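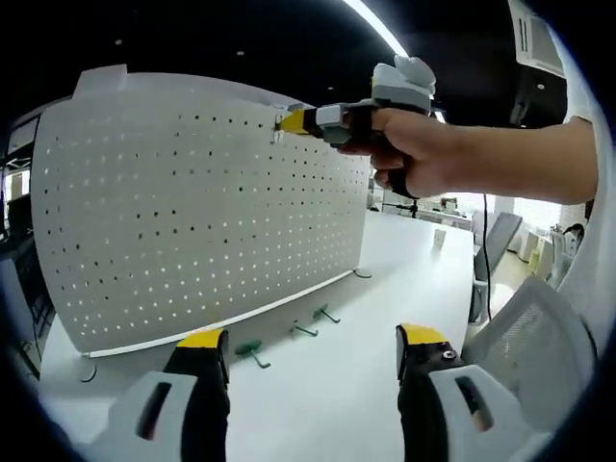 Most advice on pegboards concerns where to fix the board. Much less is said about the hooks, and the hooks decide whether the board stays in use. A board is a grid of holes, and a regular grid tempts people to fill it from one corner outwards. A better method is to stand the panel on a table, put one hook in near the top edge, lay the rest flat in front, as with the three dark green L-shaped ones on the white table, and place each only when there is an object to hang on it.

I fitted out the workroom at Arnbridge on this basis in February. The panel there has 700 holes. After a month, 28 were occupied, and I see no fault in that figure. The earlier board at Utham had hooks in every second row, put in on the first day. Most of them carried nothing, and the tape measure lived in a drawer.

The usual objection is that loose hooks get lost. They do, if they are kept in a bag with the screws. Keep them in a shallow tray directly under the board and the losses stop. At Utham we replaced a good many in a year - at Arnbridge, so far, two. 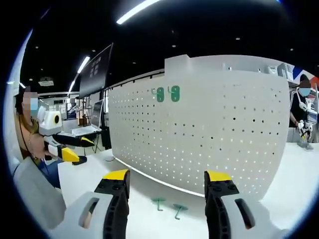
Two green hooks near the top of the panel, two more on the surface in front.

Colour deserves more attention than it gets. White hooks on a white board look neat in a catalogue and are tiresome in practice, as an unused one is hard to pick out. Green on white can be read from across a room. Shape matters as well. A plain L suits anything with a hole in its handle, while scissors and rolls of tape want a tip that turns up.

I would also leave the top row nearly empty. Long tools need the drop beneath them, and a heavy item hung high pulls on the upper fixings. Mixed sets of hooks should be sorted by peg diameter before any are fitted.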